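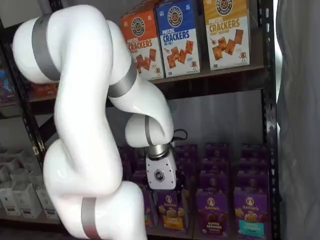

Purple boxes on the lower shelf

About Korier

Hi, I'm Benedito Sales, and I run Korier out of two rooms above the shoe repair place on Rultulgate Street in Wetmont. We help foster and adoptive families put together life story books for their kids. If you've landed here from a caseworker's handout, welcome, and sorry about the length of this page (my sister says I write the way I talk).

I was adopted at six. I had a shoebox with a hospital bracelet, one mitten and a photo of a woman on a porch, and for years I made up who she was. When my wife and I adopted our son, he came with even less than that, a trash bag of clothes and a file we weren't allowed to copy. So I started calling people. His kindergarten teacher at Hughes Elementary still had a painting of his. A former foster mom had a whole phone full of pictures and cried when I asked for them! I put everything in a binder, in order, with the hard parts written in words he could read for himself. He slept with it under his pillow that winter.

A couple of parents from our support group asked me to help with theirs, then a couple more, and at some point I was doing it every night at the kitchen table and my wife suggested, kindly, that I go find an office.

There are 4 of us now. Two of us do the tracking down, which means phone calls, letters, old yearbooks and a lot of waiting on hold. One of us does the writing and layout. And one answers the phone, keeps the scanner alive and reminds me to invoice people. Last year we scanned 3,876 photos, drawings, report cards and birthday cards, and every single one went back to the family in the envelope it came in.
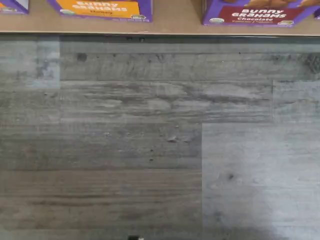
A book usually takes us 3 months from the first phone call. It can go longer if a child has lived in several counties, and I'd rather tell you that up front than have you promise it for a birthday. We start with a talk with the grownups, then a visit with your child if they want one. Plenty don't, and that's fine. Some kids draw the covers. One girl wanted a chapter about every dog she had ever lived with, so she got one, and it's still my favorite thing we've made.

We don't tidy up the sad stuff. We also don't put anything in a book that a child isn't ready to hear, so some families get a second set of pages to add later on. If your child has a therapist, we're happy to send drafts to them first. We aren't therapists ourselves and we won't pretend to be.

On money: you pay in installments or on a sliding scale, and we've now done almost 100 books at no charge for kids still in foster care. A yearly pancake supper in the Hughes gym, every February, pays for most of those. Come hungry.

We're in the office mornings until noon and by phone after that. The stairs are steep, so if that's a problem call ahead and we'll come to you, anywhere in Wetmont or the towns close by. Bring the shoebox, the trash bag, whatever you have. If you don't have anything, come anyway and we'll start making calls.

Benedito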